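Zurna Tray-and-Bin Simulation Set
Data card and README

Maintained by the Kamham Manipulation Software Group. Last revised 2022-02-06.

This release contains simulated pick-and-place episodes produced with the Zurna planning stack. It is intended for the development and testing of perception and control software for a single arm with a two-finger gripper.
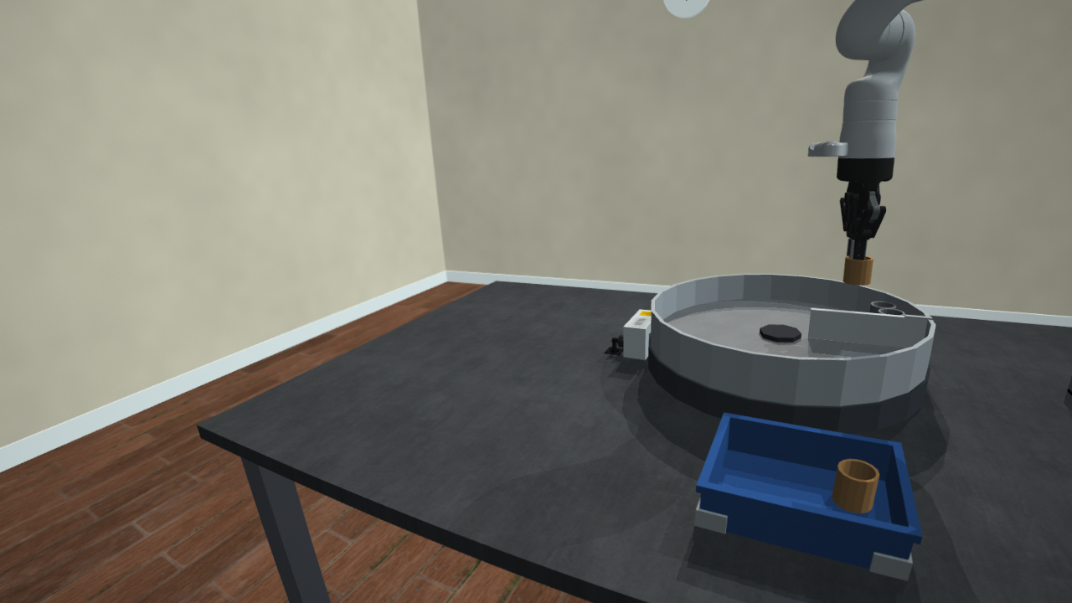
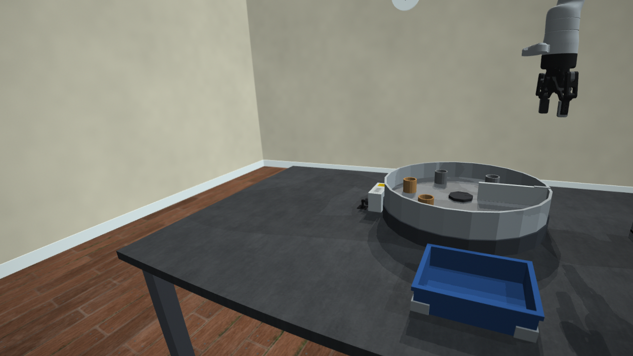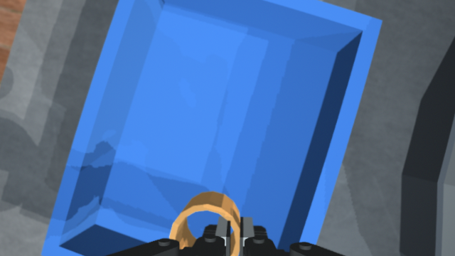 Rendered views from the simulated workcell: the first two show the round tray and blue bin on the table, the third shows the bin and gripper from above.

1. Summary

The set holds 400 episodes. Each episode is a complete record of one run of the planner, from the initial placement of the cups to the final pose of the arm. Both successful and failed runs are included, and the outcome is stored as a separate field. No frames were recorded from physical hardware.

The task is to move short cylindrical cups between a round tray and an open bin. Cups are tan or dark gray. The tray has an interior divider, which limits the directions from which the gripper may approach and is the main source of planning difficulty in this set.

2. Contents of an episode

episode.json – task parameters, random seed, outcome and software version
states.csv – joint positions, joint velocities and gripper opening
objects.csv – pose of every movable object, in the table frame
views/room – color images from the fixed view of the workcell
views/wrist – color images from the view attached to the gripper
plan.log – text output of the planner, unedited

Images and states share one clock. Where a rendered frame was dropped, the row in states.csv is kept and its image field is left empty. Loaders should not assume that the two image folders hold the same number of files.

3. Software

Motion plans were produced by Zurna 2. Grasp candidates came from Vinier, a pose estimator that takes the wrist view as input and returns a ranked list. The controller follows the planned path at 100 Hz and stops if the tracking error passes the limit set in config/limits.yaml.

The Nanayakkara scene builder was used to place objects and to vary lighting. Room geometry and the position of the table do not change between episodes. Users who require varied backgrounds will need to render the scenes again with their own settings – the seeds are provided for this purpose.

4. Recommended use

The set is suited to testing grasp ranking, collision checking against thin walls, and recovery after a missed grasp. Of the episodes supplied, 69 are reserved for evaluation and are listed in splits/eval.txt. These should not be used for training or for tuning thresholds. Published results should state which version of the split file was used.

5. Known limitations

Contact between the fingers and a cup is modeled with a single friction value. Grasps that hold in simulation may slip on a real arm.

In wrist views, a cup close to the gripper is often only partly inside the image. Vinier tends to report low confidence in such cases, and the planner then falls back on the last accepted pose. The event is written to plan.log as POSE_HELD.

Surfaces are rendered with simple shading. Models trained on this set alone should not be expected to perform well on camera images.

Object poses in objects.csv are exact values from the simulator. They must not be treated as the output of a perception system when results are reported.

6. Changes in this version

Corrected the sign of the gripper opening in states.csv.
Added random seeds to episode.json.
Removed duplicate lines from splits/eval.txt.
Renamed views/hand to views/wrist. Loaders written for the earlier release must be updated.

7. Contacts

Planning and controller: Iman Samir
Scene files, rendering and data splits: Ulla Aasen

Reports of faulty episodes should give the episode number, the software version and the relevant part of plan.log.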